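Ticket 1539: Label printer drops the last line of every batch
Queue: Stockroom and Shipping, Brakville
Opened: Friday, September 16, 2022
Opened by: Tegan Katene
Assigned to: Juwita Setiawan
Priority: Normal (requested: High)

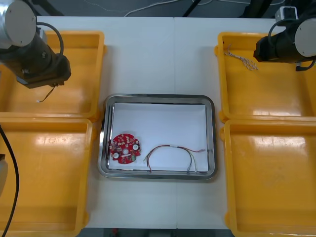

Original report

The label printer at the packing bench leaves off the bottom line of the last label in a batch. The bottom line is the lot code. Every other label in the batch is fine. If I print a single label, that label is the last one, so it has no lot code either. Reprinting gives the same thing.

This started after the Pondell update in August. I was told on the phone that the update "doesn't touch printing." I would like someone to show me that in writing, given that the print window now has a different button in it.

Things I have already done, so please don't ask me to do them again: power cycled the printer, power cycled the PC, changed the roll, cleaned the head, logged out and back in.

Tegan

Reply - Juwita Setiawan

Hi Tegan, thanks for the detail. Could you run a calibration from the printer's front panel and then print a batch of 10? Hold the feed button until the light blinks twice. A lost bottom line is nearly always a label length mismatch.

Reply - Tegan Katene

Calibration done. Batch of 10 printed. Nine good, the last one missing its lot code.

I don't see how this could be label length. If the printer had the wrong length it would have the wrong length for all of them, and the text would creep up or down the roll. It doesn't creep. I put the first and the ninth label on top of each other against the window and they line up exactly.

Reply - Juwita Setiawan

Fair point about the creep. Let's rule it out anyway. Please check Printer Properties, Page Setup, and tell me the height. Also tell me which driver is listed on the Advanced tab. We have two in circulation, the one that came with the printer and the Zorkia generic one.

Reply - Tegan Katene

Height matches the label. Driver is the Zorkia generic. It was not the Zorkia generic in July, I'm fairly sure, because the name in the list used to be longer and ran off the side of the box. So either the update does touch printing or somebody changed it by hand and didn't write it down. I'd like to know which.

Reply - Juwita Setiawan

I checked the install log for your PC. The Pondell installer adds the Zorkia driver if it can't find the original under the name it expects. Yours had been renamed, so it added the generic one and made it the default. The release note says "no changes to print templates," and I think that got repeated to you as "doesn't touch printing." Sorry about that.

I've put the original driver back as default. Please restart the print spooler and try again.

Reply - Tegan Katene

Better, but I'm not calling it fixed. Results:

Batch of 10: all good.
Batch of 12: all good.
Batch of 30: last label missing its lot code.
Batch of 30 again: all good.
Single label: all good, three times.

One failure is still a failure. These go on cartons for Tambunan and they reject anything without a lot code. I've been writing them in with a marker, and my sevens look like ones.

Reply - Juwita Setiawan

Agreed, leaving this open. The bad batch of 30 is interesting. Was it the first one sent after the spooler restart, or had you printed the smaller ones already? And did you close the print window before the printer stopped?

Reply - Tegan Katene

Smaller ones first, in the order I listed them. Yes, I closed the window on the first batch of 30 - I always do, so I can get on with the next order. On the second one I left it open because I was standing there watching it.

Are you about to tell me I'm closing the window wrong?

Reply - Juwita Setiawan

No. The window shouldn't care. But I tried it here on the same version: send 30, close the window straight away, and the last label lost its bottom line on my second attempt. If I leave the window open I can't make it happen. It looks like Pondell hands over the end of the job late, and closing the window cuts it short. The generic driver seems to have made it worse by holding back the last piece every time. That part is my guess.

I've reported it to Pondell with both sets of results. Two things for now:

1. Leave the print window open until the printer stops.
2. In Printer Properties, Advanced, choose "Start printing after last page is spooled." I've set this on your PC already.

Reply - Tegan Katene

Ran four batches of 30 with the new setting. Closed the window on two of them on purpose. All good. There is now a pause before the first label comes out, long enough to be annoying.

I'll believe it after a full week. Last time I was told a printer problem was solved, the ticket got closed the same afternoon and I had to open another one the next morning. Please don't close this.

Reply - Juwita Setiawan

Not closing it. Status is now Waiting on Vendor, so the automatic closure won't pick it up. I've also added a note to the install steps to check the driver name before any Pondell update goes on the other packing PCs.

Reply - Tegan Katene

Thanks. The PC by the loading door has the renamed driver too, I just looked. It hasn't had the update yet.

Status: Waiting on Vendor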